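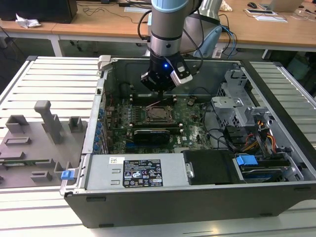
Desktop case on its side, motherboard showing

Changeover days at Predano: Saturdays are going

A few of you had already heard about this from the letting office at Homell, so I'd better set it all out properly before the August calendar opens. 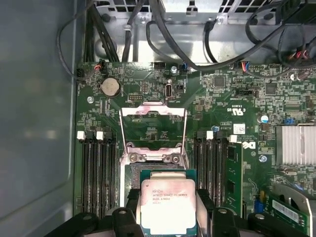
Maureen Tickner, Bookings and Guest Letters
13th February

Right, the flats at Predano. For as long as I've done the bookings we've had everybody out by ten on a Saturday and everybody in by four, and if you've ever sat on the coast road at lunchtime in high summer you'll know what that means. All 16 flats, one lift, and suitcases all the way down to the bins!

So from this August the sea-facing flats will change over on a Wednesday, and the ones at the back, over the courtyard, will change on a Friday. Weekly prices stay as they are. The cleaning charge is going up to £49 – sorry, I did argue – and the deposit is still £100, returned within four days of you leaving.

If you've already booked a Saturday start, leave it be. We'll honour it, and your keys will be in the box by the side gate as usual. The Vakirum airport bus does run midweek, only less often, so do look at the times before you buy flights.
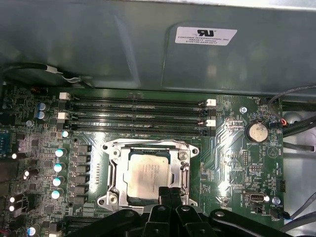
One regular in a courtyard flat wrote back the same afternoon that Fridays were all very well, but the little supermarket shuts early that day and she'd be arriving to an empty fridge. Fair point, and I hadn't thought of it. I've asked the Byun shop whether they'll take grocery orders by phone and leave them inside the door, milk and bread and so on. They're keen, but want a minimum order, so we're still haggling. I'll put the number in the next letter once it's settled.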